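Ticket: Deck import drops cards after December update
Product: Skunen deck builder, desktop
Status: Resolved
Opened: January 12, 2022

Problem
Since the December update, importing a Gostance deck list gives me 36 cards in place of the full list. No error message. The missing cards are always the ones with two printings, such as Zanditz Raider. My collection has 2,550 cards in it and every one of the missing cards is marked as owned.

Tried so far
Restarted the client. Cleared the image cache. Exported the deck again and imported the new file – same result. Typing the cards in by hand works, but they are gone after the next sync.

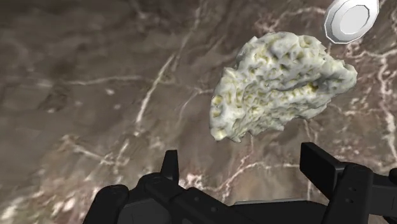 Pale pitted rock on a brown marble-like surface.

Reply from support
Thank you for the report. The importer reads set codes in the old format. Cards with a second printing in the Khondokar set now have a longer code, and the importer skips any line it can't match. Collections over 2,000 cards also need a full rebuild of the index after the update.

Please do the following:
Close the client on all devices.
Open Settings, then Collection, then Rebuild Index. Allow 10 minutes.
Import the list again with "Match by name" checked.

Follow-up
Rebuilt the index and imported again. All cards are there, and they stayed after a sync. One sideboard card came in as the older printing – changed it by hand. OK to close.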